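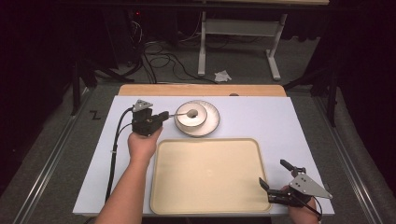

Figure 7. Bowl, plate and spoon at the far side of the board, with the tray in front.

4.2 Laying out a single-bowl tray setting

Use this procedure to prepare one place setting from the Druvero tableware set on a Sateo serving board. It applies to the shallow bowl, the gray-rimmed plate, one spoon and the large beige tray. For two or more settings, see section 4.5.

Before you start

Clear the board of packaging and wipe it with a damp cloth. Dry it fully. A film of water under the tray will let it slide when it is pushed from one side.

Check that you have the following:
Board, white, rectangular
Tray, beige, rounded corners (part 759)
Plate, white with gray rim (part 247)
Bowl, white, shallow
Spoon, silver, slim handle

CAUTION: Do not use a plate or bowl with a chipped edge. Replace the part before continuing.

Procedure

1. Place the board on the work table with one long side facing you. Press on each corner in turn. If the board rocks, level the table feet as described in section 2.3.

2. Set the tray on the board, raised rim up. Bring its near edge close to the near edge of the board, but do not let it overhang. Leave enough space beyond the tray for the plate.

3. Place the plate on the far part of the board, behind the tray. The plate must lie flat on the board and must not rest on the rim of the tray.

4. Center the bowl on the plate. An even ring of plate should show on all sides. If the ring is wider on one side, lift the bowl and set it down again. Sliding the bowl can mark the glaze.

5. Lay the spoon in the bowl with the handle across the bowl's rim, pointing left. The rounded end should rest inside the bowl, toward the right. For a right-handed setting, turn the handle to the right.

NOTE: Lower the spoon until the rounded end touches the bowl before letting go of the handle. A spoon dropped from even a small height can tip out over the rim.

6. Check the layout against Figure 7. The tray should still be empty at this stage.

Moving the setting to the tray

7. Take the spoon out and put it down on the board, to the left of the plate.

8. Lift the plate and bowl together, holding the plate only. Keep the plate level and set it down in the middle of the tray.

9. Return the spoon to the bowl as in step 5.

10. Lift the tray with both hands, one at each short side. Total load on the tray must not exceed 300 ounces.

CAUTION: Do not fill the bowl until the tray is in its final position. The bowl is shallow and liquids will spill if the tray tilts.

If the setting does not sit correctly

Spoon slides down into the bowl: the handle is too far in. Pull it back over the rim until it stays in place.

Bowl rocks on the plate: check for crumbs or a label left on the base of the bowl. Clekthorpe bowls from earlier sets have a wider base and do not fit this plate.

Plate touches the tray rim before step 8: move the tray toward you. If there is no room left, use the deep version of the board – see the Ciobanu parts list at the back of this guide.

Continue with section 4.3, Clearing and stacking.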